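About Us

Hi, I'm Evie Parsons, and I run Thygesen, a very small shop in Grasley where we fit out guest rooms. Bedside corners, mostly! If you've ever stayed in a little inn and found the phone on the windowsill and the remote under the pillow, you already know why I got into this.

I started out helping my aunt with her bed and breakfast, and I got a bit obsessed with what people reach for when they're half asleep. A lamp, a glass of water, the remote, a phone that works. We've now done 433 rooms, and I still get excited about every single one (my family has asked me to stop bringing it up at dinner). Our own practice room has a wood floor and a round side table, and it's where we try everything before it goes out to anybody.

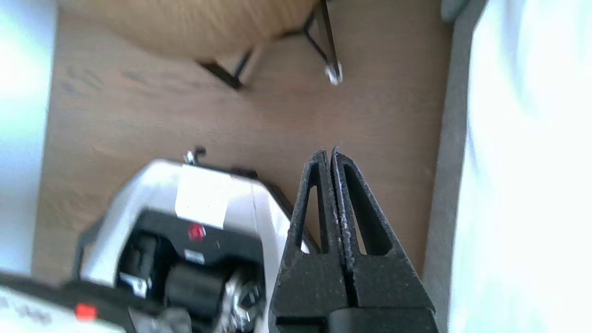 Radoslava Doležal wrote to us after her rooms were finished to say that she'd always bought square nightstands to save space, and that going round was the first thing that stopped her guests from bruising their hips in the dark. I've kept that letter pinned over my desk ever since, and yes, I read it to new customers.

Mikkel Ketilsson does our woodwork and Emília Tóth looks after the phones and televisions. Emília is the patient one. She'll go through every button on a remote with an innkeeper, and then she'll do it again in March when they've forgotten the lot. She has strong opinions about labels too - big numbers, volume where your thumb lands, and no mystery keys if we can help it.

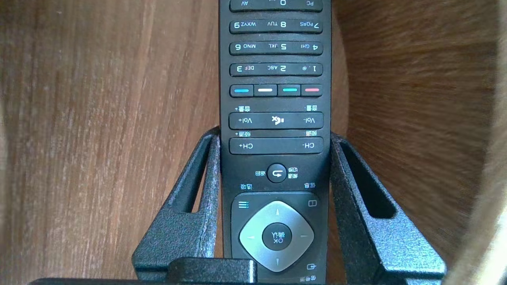 Do you supply the remotes, or can I keep the ones I have?
Keep them if they work with your TVs. We only replace the ones that are worn out, and we'll tell you the price first.

Our favorite setup is called the Runda, and it's a plain one: a round table in light oak with a raised rim, so a pen or a pair of glasses doesn't go rolling off in the night, and a tray underneath for books and chargers. I like a corded phone on top, set back toward the wall, with the remote in front where you can grab it without sitting up.
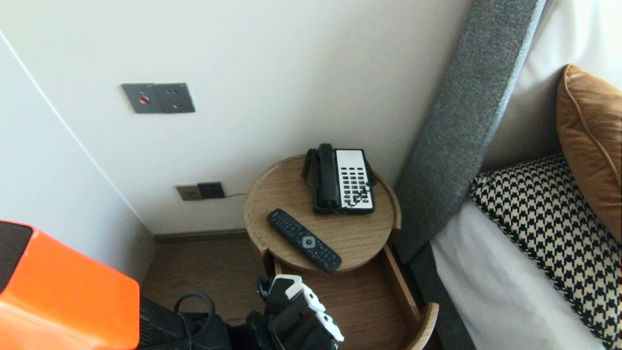

The tray was Mikkel's idea and I argued against it for weeks - I thought it would fill up with junk. Well, it does, and guests love it! The Runda costs $133, and we bring it over ourselves if you're anywhere near Grasley. Come by and try the practice room first if you like. Coffee's usually on, and you're welcome to lie down on the bed and reach for things.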